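CLURNTON, August 19, 2021 -- Parents who have ever wondered what their children are posting, and to whom, and whether anyone ought to be worried, will be very welcome at a new run of evening classes opening next month at the Ndlovu Centre in Rusidville.

The classes, called Nerico, are for families to take together. A parent or grandparent comes along with a child aged between nine and 15, and over six gentle evenings the pair of them work through privacy settings, group chats, unkind comments and the delicate business of asking before you put up somebody else's photograph.

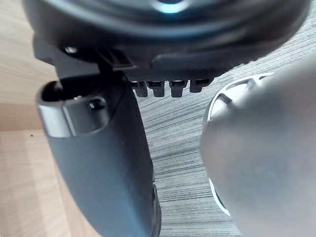
Lindiwe Botha, who founded Nerico and still teaches most of it herself, began with a single class in January and was delighted (and a little startled, she admits) by how many families wrote in afterwards asking for more. To date 287 families have taken part, and 522 more have put their names down.

"I had grandmothers in that first group who knew far more than their grandchildren did about keeping a secret," said Botha. "What I love is hearing the two of them talk on the way out to the car park. Quite often they are still at it when I lock up!"

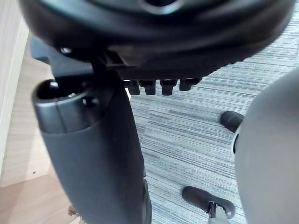 Vol. 3, No. 2

Each family receives a workbook to keep, with a page at the back for writing down the house rules they have agreed between them, and there is tea, squash and a good supply of biscuits at half time. Phones are allowed, and indeed encouraged, for the practical parts of the evening.

Places are free to households in Clurnton and Rusidville. Families who would like to join should ring the Ndlovu Centre on extension 3091, or call in at the front desk, where enrolment forms are kept in both large and standard print.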